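# Galería: piezas geométricas de madera, serie Hoslow

Página de referencia para el juego de piezas pintadas Hoslow y el tablero de arce Celtlow. Las notas de material, forma y acabado van delante y la galería al final, con los comentarios correspondientes. Los nombres de forma y color son los mismos que se usan en las etiquetas de las cajas.

Revisión de diciembre. Sustituye a la hoja anterior, en la que el prisma hexagonal figuraba como «tuerca» y el prisma triangular como «cuña». Las cajas con la etiqueta antigua siguen siendo válidas.

## Nomenclatura

Las formas de la serie son prismas rectos y cilindros: una sección plana constante prolongada en altura. La estrella es un prisma de cinco puntas. El corazón es un prisma con dos lóbulos y un vértice. El cubo se designa como cubo y se guarda aparte de los prismas, aunque geométricamente sea uno de ellos.

Se llama *cara de sección* a la que muestra el contorno de la forma (estrella, hexágono, triángulo, corazón, círculo) y *cara lateral* a cualquiera de las restantes. En el cilindro la superficie lateral es continua y no se numera.

Posiciones admitidas en las fichas:

- **De pie:** la cara de sección queda horizontal.
- **De canto:** la pieza apoya en una cara lateral o en una arista.
- **Apoyada:** la pieza toca a otra y se sostiene en parte sobre ella.

En el cubo no se distingue entre de pie y de canto. En el corazón, la posición de canto con los lóbulos arriba exige un vértice ligeramente rebajado; si no lo está, la pieza vuelca. El rebaje se hace con lija fina antes de la imprimación y no debe apreciarse al tacto como una cara nueva.

## Madera

Las piezas se cortan de listón macizo. El lote de taller del que procede el juego se trabajó en Amadi y constaba de 2000 unidades en bruto, de las que 1951 pasaron el control de aristas. Las descartadas tenían astillado en las puntas de estrella o grietas de testa en el cilindro. El cubo fue la forma con menos rechazos.

El sentido de la fibra se orienta en paralelo a la altura de la pieza. De este modo la cara de sección coincide con la testa, que absorbe más pintura y queda con una textura más marcada que las caras laterales. El efecto es propio del material y no se corrige con masilla. Si se lija en exceso para eliminarlo, la arista pierde definición y en la estrella se redondean las puntas.

Puntos de control en bruto:

1. Arista viva sin repelo en todo el perímetro.
2. Testa sin fendas visibles a simple vista.
3. Asiento estable sobre superficie plana, sin balanceo.
4. Ausencia de nudos en las puntas de estrella y en el vértice del corazón.

El cuarto punto es el que más tiempo consume. Un nudo pequeño en una cara lateral se acepta si está sano y no sobresale; en una punta se rechaza siempre.

## Color

Hay cuatro colores: rojo, verde, azul y amarillo. El color no está ligado a la forma. Una estrella puede ser roja o verde, igual que un cilindro, y ninguna ficha debe identificar una pieza solo por su color ni solo por su contorno. La designación completa lleva ambos datos en este orden: forma, color. Ejemplos: «estrella, verde»; «cilindro, rojo».

La pintura es Trilitz al agua, en capas finas, con lijado intermedio. El amarillo cubre peor que los otros tres y requiere una imprimación blanca completa; en los demás basta con sellar las testas. El rojo y el azul se aplican con brocha plana o con muñequilla. En el verde se obtuvo mejor resultado con muñequilla – la brocha dejaba cordón en los entrantes de la estrella.

Defectos de pintura más habituales:

| Defecto | Dónde aparece | Tratamiento |
|---|---|---|
| Cordón | Entrantes de la estrella, entre los lóbulos del corazón | Lijar en seco y repintar la zona |
| Transparencia | Aristas, sobre todo en amarillo | Capa adicional |
| Rugosidad | Caras de testa | Se acepta si es uniforme |
| Descascarillado | Puntas y vértices | Retocar; si se ve madera en más de una punta, decapar |

No se aplica barniz de brillo. La superficie pintada tiene ya reflejo suficiente en las caras planas, y una capa brillante hace difícil leer el contorno con luz lateral. Para consulta de tonos se conserva una tablilla por color, guardada a oscuras y renovada con cada bote nuevo.

## Tablero

El tablero Celtlow es rectangular, de arce claro, formado por tiras encoladas de canto. La densidad anotada en la ficha de recepción es de 630 kg/m³. Las tiras no se seleccionan por tono, de modo que entre unas y otras hay pequeñas diferencias de color. La veta sigue la dirección de la tira.

El encolado de tiras estabiliza la tabla frente al alabeo mejor que una pieza única del mismo ancho, siempre que se alterne la orientación de los anillos. Al recibir un tablero se comprueba con regla metálica en las dos diagonales y en sentido transversal a las tiras. Una desviación cóncava leve se elimina al atornillar. La convexa se devuelve, porque las piezas cilíndricas puestas de canto ruedan hacia los bordes.

La cara superior se deja sin pintar. Se probó una versión teñida y se abandonó: el tinte manchaba la base de las piezas amarillas y restaba contraste a las rojas. La madera clara separa bien los cuatro colores y permite distinguir la sombra de cada pieza, dato útil para saber si está asentada.

La fijación se hace con tornillos de cabeza oscura en las esquinas. Antes de atornillar se taladra y avellana. Si la cabeza queda por encima de la superficie, una pieza que se deslice hasta la esquina puede desconcharse contra ella. El par de apriete es el mínimo que impide el movimiento; un apriete mayor hunde la fibra alrededor de la cabeza y deja una corona visible.

## Galería
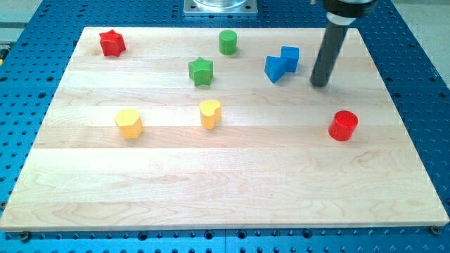
*Fotografía: archivo de taller Hoslow. Reproducción permitida con mención de la fuente.*

**Piezas pintadas sobre tablero de arce.** Juego en los cuatro colores, repartido sobre la madera sin pintar. El tablero está atornillado a una mesa azul perforada.

Notas a la fotografía:

- **Triángulo y cubo, azules.** Las dos piezas se tocan. El prisma triangular está inclinado y el cubo queda detrás, a su derecha. Con dos piezas contiguas del mismo color conviene fijarse en las aristas antes de anotar la forma.
- **Estrellas.** La roja y la verde comparten contorno general. La verde parece algo mayor y presenta textura en la cara superior.
- **Cilindro, rojo.** Corto y ancho, con la cara circular texturada. Proyecta una sombra pequeña sobre el arce.
- **Corazón, amarillo.** Lóbulos hacia arriba.
- **Arce.** La diferencia de tono entre tiras se aprecia sin ampliar. Las tiras discurren en horizontal.

Para comparar tonos debe usarse la tablilla y no la pantalla. El amarillo es el que más varía de un monitor a otro, en especial en caras iluminadas de frente como la superior del hexágono.

## Conservación

Las piezas se limpian con paño apenas humedecido y se secan de inmediato. No se sumergen. El polvo acumulado entre los lóbulos del corazón y en los entrantes de la estrella sale con pincel seco de cerda blanda. El alcohol ablanda la pintura y deja cerco mate, también en cantidades pequeñas.

El tablero se cepilla en el sentido de las tiras. Los roces de color se retiran con goma blanca; si no desaparecen, lija muy fina y aspirado. Dos veces al año se revisan los tornillos y las líneas de cola. Una línea abierta se reconoce porque retiene polvo oscuro en un tramo recto.

El almacenamiento es en caja con separadores de fieltro, por formas y no por colores. Las estrellas van siempre en la bandeja superior – las puntas no admiten peso. Los cilindros pueden apilarse. Las piezas retocadas se dejan curar fuera de la caja hasta que no huelan a pintura, y después vuelven a su compartimento con la etiqueta sin modificar.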